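Hall Notes: Flowers for the Autumn Supper

The October supper is back in the main room at Tollska House this year, after two years in the annex. The main room has the better kitchen and the worse heating, so bring a sweater. Doors open at 5:30 p.m. and food goes out at 6:15.

The largest change is to the table decorations. For as long as the supper has run, we have bought cut flowers from the wholesaler on the Mirani road. Last year the bill came to $700 for one evening, and most of it went into the compost the next morning. The members' meeting in the spring voted to buy a stock of artificial flowers and keep them from year to year. There are 11 tables to dress, plus the serving counter and the piano.

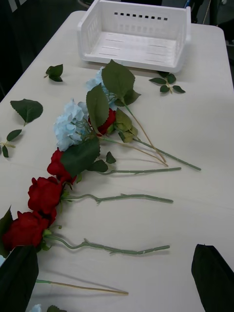

Cost was the main point raised at the meeting, but storage took up more of the talk. The hall closet is narrow and already holds the folding screens, the urns and the box of extension cords. Roses and hydrangeas with full-size leaves take more room than people expect, and the leaves bend if anything is set on top of them. A white plastic basket with slotted sides, like the one at the far end of the table, lets you see what is inside without tipping it out. We have cleared the second shelf for baskets of that type. Please don't put anything else there, even for one night.

The stock came from Zisum, the party supply place next to the bus garage. They let us return any stem we didn't like within the month, and we did send back the sunflowers. The yellow looked green under the hall lights. Anyone buying for their own table should take a stem over to the window before paying.

Colors this year are red and light blue. The tablecloths will be the plain white ones. The striped set has gone to Urinness for the youth theater, and they are welcome to keep it. 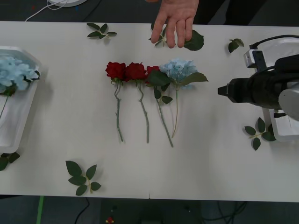
Three red roses and a blue hydrangea, side by side.

Each table will get a low arrangement. Tall ones were tried a few years ago and people spent the evening leaning around them to talk. Keep the tops of the flowers below chin height when you are seated. The wire in most stems can be bent by hand, and it is better to fold the extra length under than to cut it, as we will want the full length for the piano vase.

Setup starts at 2 p.m. Tables go out first, then cloths, then chairs, and flowers last. In past years the flowers went on early and were moved four or five times before anyone sat down. 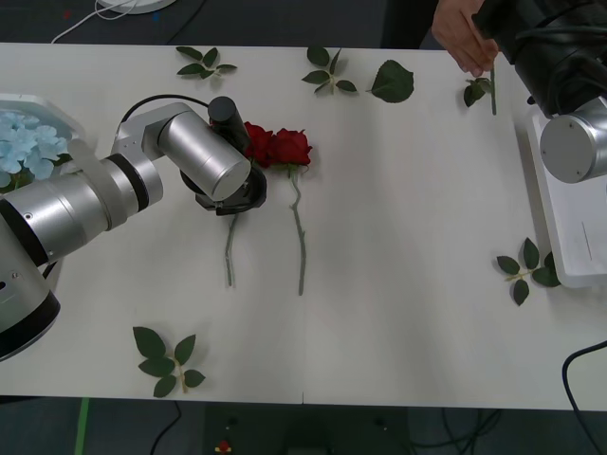
3 min read

Cleaning is the part of this that cut flowers never asked of us. Artificial petals hold dust, and the hall is dusty from the parking lot all summer. A soft paintbrush works well on roses, where a cloth only pushes the dust down between the petals. Hydrangea heads can be brushed too, or you can use a hair dryer on the cool setting from arm's length. Loose leaves should be saved in an envelope, since most of them push back onto the stem.

Please do not wash the red ones. A member tried it at home with warm water and dish soap and the color came out on her dish towel.

Supper tickets are on sale at the front desk. The room holds 160 seated and we expect to fill it. The price is the same as last year. Children under six eat free but need a ticket so the kitchen has the right number of plates. If you need a seat near the door or a meal without dairy, write it on the back of the ticket stub when you hand it in.

Money left over goes to the roof fund, which now stands at $3,000. The gutter on the north side comes next, and the work should be done before the first hard frost.

Dishes and serving spoons left behind after last year's supper are still in the blue crate under the coat rack. Anything not claimed by the night of the supper will go to the rummage table.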